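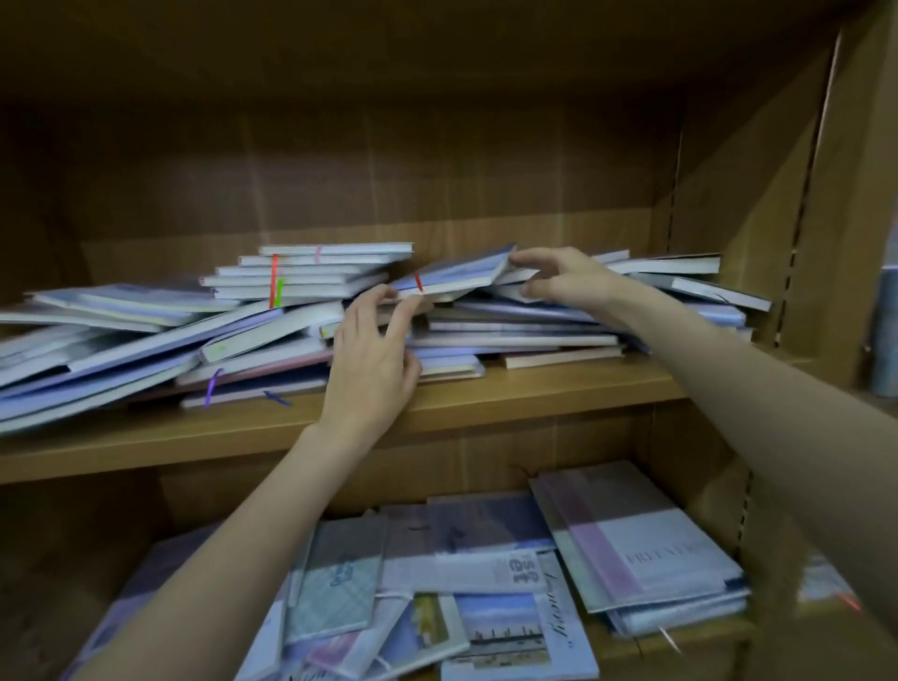
Re: [trade-supply] Port closures and the substitution question

Print this message | E-mail this message

From: Otakar Jelínek
To: trade-supply list
Time: 16:42

Shoaib,

I have read your note twice and I agree with the first half of it. My objection is to the step from "orders moved" to "jobs moved". Your text is quoted here so that people who joined the list in November can follow.

Shoaib Minhas wrote:

> The closure at Karnach has now lasted 9 weeks. Buyers who used to take
> castings through that port have had to look elsewhere, and a good share of
> them have placed orders with domestic foundries. I think we should treat
> this as a net gain for home employment. The foundries report longer order
> books. Plimitz has added a second shift. If the port stays shut into the
> spring, the buyers will have rewritten their contracts and the work will
> stay here.
>
> I accept that prices are higher. My point is that the price effect is
> temporary and the employment effect is lasting.

On the order books. A longer order book can mean more orders or slower output. The foundry survey asks for backlog in weeks of production. If a foundry is short of pig iron or binder resin, its backlog in weeks goes up with no new orders at all. Two of the inputs on the survey's own list normally come in through Karnach. So the figure you cite is affected by the closure from both sides, and we can't split the two effects with what has been published. New orders in tons would settle it. The survey collects that series but releases it a quarter late.

On the second shift. Plimitz did add one. Kamran Hayat posted the notice to this list when it came out, and it covers 20 workers on fixed contracts of 3 months. A firm that expected the business to stay would hire on open terms, or at least order new molding equipment, and I have found no sign of either. I read the notice as a firm covering a gap and keeping its options open.

On the contracts. You say buyers will have rewritten them by spring. Some will. But the usual supply contract in this trade has a price review clause, and the review looks at the landed cost from the cheapest qualified source. Once the port opens, that source is again the overseas one. The buyer doesn't need to break the contract to go back. He only needs to wait for the review date.

There is also the demand side, which your note leaves out. Castings go into pumps, valves and farm machinery, and a large part of that output is exported. If the makers pay 10 percent more for castings and can't pass it on, they cut volume. Usine told its dealers last month that it would hold back one of its two pump lines. It employs far more people than the foundries that supply it. I don't claim that the loss there is larger than the gain at Plimitz, only that both belong in the same sum and your note has one of them.

Marloes Meijer raised a related point off list, and she is happy for me to repeat it. Stocks matter for timing. Most of the makers went into the closure with more castings on hand than usual, as they had bought ahead of the tariff change. While those stocks last, the cost increase doesn't show up in their output or payroll. The foundry hiring shows up at once. Anyone who measures now will catch the gain and miss the cost. She would wait for two more payroll releases before putting a sign on the result.

What I would do with the next draft:

1. Replace backlog in weeks with new orders in tons, even if it is late.
2. Report foundry hiring by contract type.
3. Add payroll for the pump, valve and farm machinery makers, lagged by one quarter.
4. Drop the word "lasting" until item 3 is in.

Nizar Sabbagh has the older data from the Kakakhel rail stoppage, which is the nearest case I know of. Orders moved then too. His table shows most of them had moved back within a year, though the small batch work stayed, mainly for buyers who found they liked the shorter lead times. That may be the part of your argument that survives, and I would be glad to see it worked out — small batch is a real segment and it is badly covered.

Nizar, could you put the table in the list archive? The copy I have is missing its notes, so I can't tell whether the tonnage is gross or finished weight.

Otakar

Print this message | E-mail this message

Contact the list owner | Copyright remains with the authors of the messages | Back to top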